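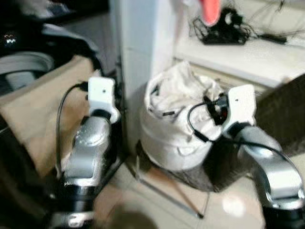
Clifford Chisholm reckons we should scrap the pitch check altogether and trust the ref to spot anything nasty. Sorry Clifford, but the ref turns up at Fovcombe with ten minutes to go and a bacon roll in his hand, so I'm still doing it!

Pre-match ground check, Fovcombe v Trallavance, January

Goalposts and padding – OK. Left upright at the river end has a slight wobble, same as last month. I've tightened both bolts and I'll look again at half-time.

Playing surface – OK, just. Soft on the near 22 and I filled 2 divots with sand. One more wet week and we're moving to the top pitch.

Corner flags – OK. All bendy ones now, the old wooden poles are finally in the skip.

Touchline rope – NEEDS WORK. It's far too close by the dugouts. I've moved it back but the pegs won't hold in that mud, so can someone please bring the long ones?

Drains behind the clubhouse – FAIL. Fatberg is back (yes, we've named it) and the car park side floods every time the showers run. Keep the kids' warm-up away from there.

First aid bag – OK. Ice packs topped up, tape low.

Stretcher – OK. Straps fine, a bit grubby.

Stand – OK for 48 seated. Paiva, the lot who fitted the benches, still owe us the handrail on the left side, and I've rung them twice.

Floodlights – not tested, 2pm kick-off. I'll do them before training.

Gate for the ambulance – OK. Unlocked at noon. Please don't park across it, I had to move three cars last time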